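**Ticket 614: Cell 2, who may cross the green line and when**
Opened by: Lucero Agudelo
Assigned to: Eliseo Mendoza
Priority: normal

The Hava work instruction says stay behind the green line while the arm is enabled. The Saresov one says stay clear of the mat. Operators rotate between both jobs and follow whichever they read last. Need one rule.
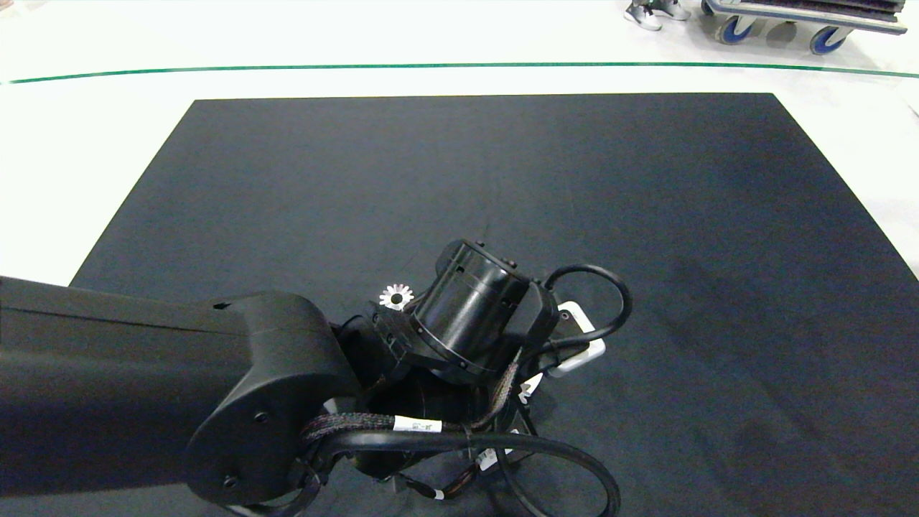
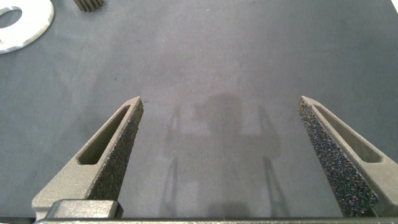 **Eliseo, 9:20**
Checked both instructions. The Saresov text is older and was never updated when the line went down. Green line wins. Carts stay outside it too.

**Lucero, 10:05**
What about parts that end up out of reach? People step in to nudge a washer or gear back.

**Eliseo, 10:33**
Same rule. Pause, wait for the drives to drop, then cross. Speed is capped at 20 percent for the first cycle after anyone has been inside.

**Marlene Charbonneau, 1:15**
Please add a cable check to the restart steps. Look for loops hanging below the wrist and tie them up before enabling. Finger pads get checked every 60 cycles, same as now.

**Eliseo, 2:40**
Added as steps 4 and 5. Draft is in the Grajales folder. Rocío still has to sign for second shift.

Status: waiting on Rocío Apaza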